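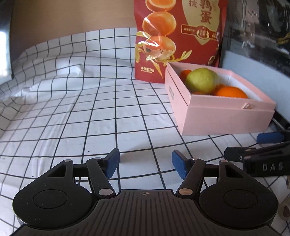
Page last modified: 2019-06-25

Film Industry Basics
Unit 6: Where the ticket money goes

Reading before class: course packet, section on theatrical distribution. Bring a calculator. The worksheet at the end is due at the start of the next unit.

1. Gross and rental

When a newspaper says that a film "made" a certain amount over the weekend, the number is the box office gross. It is the total paid by customers for tickets. No single party gets that amount. The theater takes it in, keeps a share, and passes the rest to the distributor. The part passed on is called the film rental, or just the rental.

Students mix these two terms up on every midterm. Gross is what the audience paid. Rental is what the distributor received. The producer's share comes out of the rental, later, after several deductions covered in section 5.

Sales tax, where it applies to tickets, comes off before anything is split. Some contracts also take off a small charge for 3D glasses or for the ticketing system. In the examples below there is no tax and no such charge.

Snack sales are not part of the gross. The theater keeps all of that money. A theater can lose money on its share of the tickets and still have a good week, and it explains why theater owners care so much about how many people come in and somewhat less about what each one paid.

2. Types of terms

There are four common ways to set the rental.

Flat fee. The theater pays a fixed sum to show the film. Used for older titles, single screenings, schools and film clubs. The distributor has no interest in the count, and no report is needed.

Straight percentage. The distributor gets a fixed part of the gross for the whole run. Easy to figure and hard to argue over. Many small distributors use only this.

Sliding percentage. The distributor's part is high in the first week and drops each week after. A theater with a long run does better under this plan. A theater where the film dies after one week does worse.

90/10 with a floor. The theater first takes out an agreed weekly amount for its costs, called the house allowance or the "nut." The remainder is split, 90 percent to the distributor and 10 percent to the theater. The floor is a minimum percentage of the full gross. The distributor gets whichever is larger, the 90 percent figure or the floor.

The nut is negotiated. It is supposed to stand for rent, power, staff and so on, and it may be higher or lower than what those things cost the theater. If it is set higher, the difference is hidden profit for the theater, known as air.

3. Worked example

The Plurnitz is a single-screen theater. It books a drama from Ağca, a small distributor, on 90/10 terms with a floor of 60 percent in both weeks. The nut is $1219 a week. All tickets are $9.

Week one

Tickets sold: 1120
Gross: 1120 x 9 = $10,080
Less the nut: 10,080 – 1219 = $8,861
90 percent of that: $7,974.90
Floor, 60 percent of full gross: $6,048.00

The 90 percent figure is larger, so the rental is $7,974.90. The theater keeps $2,105.10. That covers the nut and leaves $886.10, the theater's 10 percent. Check that the two shares add up to the gross. They should every time, and if they don't, look at the subtraction first.

Week two

Tickets sold: 190
Gross: 190 x 9 = $1,710
Less the nut: 1,710 – 1219 = $491
90 percent of that: $441.90
Floor, 60 percent of full gross: $1,026.00

Now the floor is larger. The rental is $1,026.00 and the theater keeps $684.00. The nut is $1219, so the theater did not get its costs back from tickets. It is $535 short before snack sales.

Both weeks together

Gross: $11,790.00
Rental: $9,000.90
Theater share: $2,789.10

The distributor's part of the two-week gross comes to a little over 76 percent. Under a straight 60 percent deal it would have been $7,074.00. Note that the difference comes entirely from week one. In week two the two plans give the same answer.

A common mistake is to add both weeks first and then apply the formula once. Don't do this. Unless the contract says otherwise, every week is settled on its own.

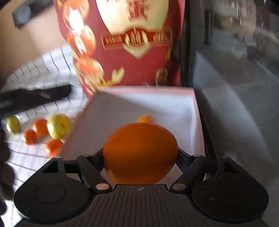

An orange held over an open white box.

4. Reports and checking

The theater sends the distributor a report for each day of the run and a full statement for the week. The statement lists the opening and closing ticket numbers for each price, the number sold, and the gross. Free passes are listed on their own line. They add nothing to the gross in most contracts, although some contracts limit how many may be given out.

In the days of paper rolls the ticket numbers were the main safeguard. The first number of today should follow the last number of yesterday. Now the counts come out of the ticketing software. For the class exercises we use printouts in the Festix layout. Things to know about that layout:

– "Adm" is paid admissions only.
– "Comp" is free passes.
– "Adj" is refunds and voids, shown as a negative number. Subtract them from Adm before you work out the gross.
– The week starts on the opening day of the film and runs seven days. It may not match the calendar week.

Distributors sometimes send a checker, who buys a ticket, counts the house and compares the count with the report. Checking costs money, so it is done on big openings and at theaters whose reports have looked odd before.

Payment is due a set number of days after the week ends. Late payment is common. Many theaters also ask for a settlement after a poor run, meaning a reduction in the terms after the fact. The distributor doesn't have to agree and often does anyway, to keep the screen available for its next title.

5. From rental to producer

The rental is the distributor's income from theaters. From it come, normally in this order:

(a) The distribution fee, a percentage of the rental. It comes off first, whether or not the film has covered its costs.
(b) Distribution expenses. Copies or hard drives, shipping, trailers, posters, advertising, checking. Advertising is nearly always the largest.
(c) Repayment of any advance the distributor paid to the producer, with interest if the contract has it.
(d) What is left goes to the producer, who pays back lenders and investors before anyone sees a profit share.

Because (a) comes before (b), a film can earn a fee for its distributor and show a loss on the statement at the same time. Students often take this for fraud. It may be a bad deal for the producer, and it is in the contract, so read the contract.

The terms "net profit" and "net proceeds" have no fixed meaning. Each contract defines its own. An actor or writer with a share of net proceeds has a share of whatever that definition leaves. A share of gross, or of rental from the first dollar, is a different and much rarer thing. Published guesses at what a star earned from a film tend to ignore this. When you read that someone got "five percent of the film," ask five percent of what.

6. Other windows

After theaters a film moves to other outlets – rental and purchase, pay television, streaming, free television. Each has its own terms and often its own distributor.

Streaming is usually sold for a flat license fee covering a set number of years. In our case file the service is Flakix, and the fee is paid in four equal parts. The producer gets no more if the film is watched widely and no less if it isn't. Compare this with the flat fee in section 2. The reasoning is the same on a larger scale.

Look also at the holdback clause in the file. It stops the film from going to Flakix until a certain time after the theatrical opening. The Plurnitz and theaters like it want a long holdback. The streaming service wants a short one. The file has the version from March, which was replaced; use the signed one at the back.

7. Worksheet

Show your steps. Round to the cent at the end of each week and not before.

1. Redo both weeks of the section 3 example with a floor of 70 percent. In which week does the answer change?

2. Keep the original terms. Find the smallest number of tickets at which the 90 percent figure passes the floor for the week. Tickets are $9.

3. The theater offers to take a straight 60 percent deal in place of the 90/10. Write a short paragraph giving the distributor's likely answer for a film expected to open well and drop fast.

4. From the printout in your packet, work out paid admissions after adjustments for each day. One day has an error in the Comp line. Say which day and how you found it.

5. List every item in the sample statement that falls under (b) in section 5. Mark any you think the producer should question.

Terms to know for the quiz: gross, rental, nut, air, floor, sliding percentage, settlement, holdback, license fee.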